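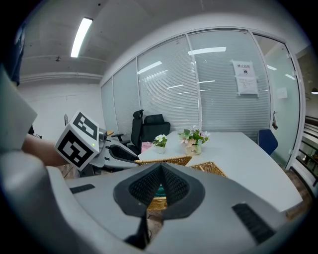

Skuva pair in use at the long table, marker cube on the left-hand unit

Skuva grippers, fault review
Wednesday, 2:00 pm, called at short notice
Chair: Halldóra Kjærgaard
Also in: hardware, data, site safety. Mogensen by phone (joined late, bad line)
Apologies: purchasing

1. Last minutes
Taken as read. Action on spare battery doors still open, carry over.

2. What happened
Monday afternoon, basket task at the white table. Operator squeezed the right-hand unit shut, let go of the trigger, fingers stayed closed. Second pull did nothing. Operator put the other hand in to free the pads and the fingers opened, then snapped shut again on the index finger. Bruise, skin not broken. First aid log filled in same day. Operator back at work yesterday, light duties, no complaints.

Unit tagged and shelved after. Halldóra asked why it was used for a further 16 minutes before that. Hardware: the person on shift thought it was the usual sticky trigger and carried on with it. Not acceptable, see item 5.

3. What we know so far
Zuria log pulled for the right unit. Motor current climbs on closing and never comes down, so the drive thought it was still gripping something. Trigger signal itself looks clean. That rules out the trigger, or mostly does.

Hardware opened the unit this morning. Return spring seated wrong on one side. Also a bit of rubber rim peeled off a finger pad and folded into the finger stem. Could be cause, could be damage from the jam. No agreement in the room. Mogensen says pads from the same batch went to other customers with no reports, but will check again.

Unit had 390 hours on it. Service interval in the manual is 4,000 cycles, which doesn't help us as we log hours. Data to work out one from the other.

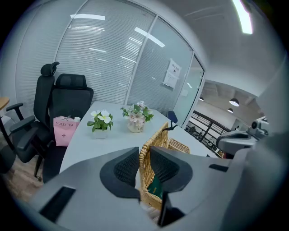 Data went back through older sessions at the same table, same baskets, looking for the current pattern. Found 19 slow releases on the right unit going back to August. None on the left. Longest before Monday was just under two seconds, so it looked like a lazy operator and got skipped in review. Fair point from safety: the warning was in the files and we had no alarm set on it.

Discussion on whether gripping a basket by the rim makes it worse. Wicker pushes back unevenly, pads twist a little. Hardware wants a bench test before anybody says so in writing. Agreed.

4. Left-hand unit
Not faulty so far as anyone can see. Safety wants it out of use as well, same build, same pads. Data unhappy, the Ekow delivery slips if both are down. Halldóra decided: both down untill the springs are checked. Ekow to be told today, she will make the call herself.

5. Rules from now
Fingers stuck = power off first. No hands near the pads with power on, no exceptions.
Any release that feels slow, stop and tag the unit. Shift lead signs it back in.
Card with the above to go up in the room and in the kit case.

6. Actions
Hardware: check spring seating on all units, photograph each. By Friday.
Hardware: bench test with basket rim and with a flat block.
Data: Zuria alarm on slow release, over half a second. Convert hours to cycles.
Mogensen: pad batch records, in writting please, not by phone.
Safety: card text, plus close out the incident form.
HK: call Ekow.

7. AOB
Charger shelf is a mess again. Trays on order.
Purchasing to be asked about a spare right-hand unit, price last quoted is out of date.

Closed 2:50. Next one when the bench results are in.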